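Office Practice 2 - Unit 7 Handout: Storage You Can Live With
Jilholm Evening Program
Updated 20/06/2021

1. Where we left off

Last unit was all about what goes inside a binder. Now we get to the part I really love - where the binder goes! A good cabinet layout saves you minutes every single day, and it costs almost nothing to set up. Bring your floor sketch from the Girard exercise, because we'll be adding to it.

2. Low cabinets along an aisle

Low units are wonderful in a shared office. You keep the view across the room and you get a work surface for free (great for sorting, terrible for long-term parking). The price you pay is floor space when the doors are open. Hinged doors swing out into the walkway, so always draw them OPEN on your plan, both leaves, and then look at how much aisle is left for a person with an armful of files.

In the cabinet below, one blue binder is lying on the top, its end slightly over the edge, and a darker blue one lies flat on the shelf inside. Look at the lower compartment too: completely empty, and a fine home for a lot of paper. 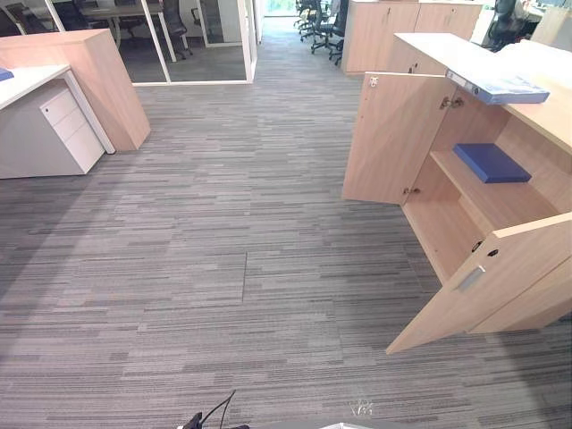 3. Standing or flat?

Stand binders up whenever the shelf height allows it, spine out, label facing you. The finger hole in the spine is there so you can pull one out without wrestling its neighbors. Flat is fine for one or two, but a flat stack gets slow very quickly - the one you want is always at the bottom.

Labels: big letters, subject first, year second. Leave room on the strip for a number. In the Kuruso exercise we start at 246 and run to 301, and gaps are allowed.

4. To do before next time

- Draw one cabinet from your own workplace with both doors open.
- Mark what lives on the top surface and decide where each item should go.
- Write spine labels for the Kuruso set.
- Read the Hivby case, first half only. We'll do the rest in August.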